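We use cookies to remember your saved properties and to see which pages are read. Accept all / Manage settings

About Stutley

Stutley is an independent lettings and property management agency. We look after flats and small houses for private landlords, and we find tenants for them. We do not sell property and we do not run auctions. If you want to sell, we can give you the names of agents we have dealt with, and we take no fee for that.

The business was started by Clyde Schumacher and Wenche Solberg, who had both worked in the lettings department of a larger agency. They opened with one desk and a handful of flats in Nendach Court. Several of those first landlords are still with us.

What we do

Landlords can choose from 3 levels of service. Tenant Find covers the advert, viewings, references and the tenancy agreement. Rent Collection adds monthly statements and chasing of late payments. Full Management adds repairs, inspections, safety certificates and the check-out at the end.

Most of our landlords are on Full Management. A good number live abroad and want one person to ring. You will be given a named property manager when you sign, and that person stays with the property unless they leave the company.

Repairs under an agreed limit are arranged without a phone call to the landlord. Anything above the limit is quoted first, and we send the quote over with photographs.

Where we work

We cover the streets between the canal and the railway station, including Nendach Court, Jalamel House and the newer blocks behind the old printworks. We will look at properties outside this area if we already manage another one for the same owner.

Furnished and unfurnished lets

We handle both. Furnished flats need a full inventory, and we write our own. It lists each item, its condition and any marks, and the tenant has 5 working days to send back corrections. Tables and worktops are photographed close up, as most deposit disagreements we deal with are over surfaces.
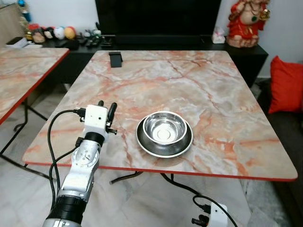 The team

Clyde runs the lettings side and carries out most of the first valuations. Wenche is in charge of management, contractors and the accounts. The rest of the office is made up of property managers and a lettings negotiator, all of whom do their own viewings.

Visiting us

The office is on the ground floor of Jalamel House, next door to the Trình café. There are 2 visitor parking spaces at the rear, reached through the archway. Please ring before you come if you need to collect keys.

The office will be closed on 14th November for staff training. The emergency repairs line will be open as usual.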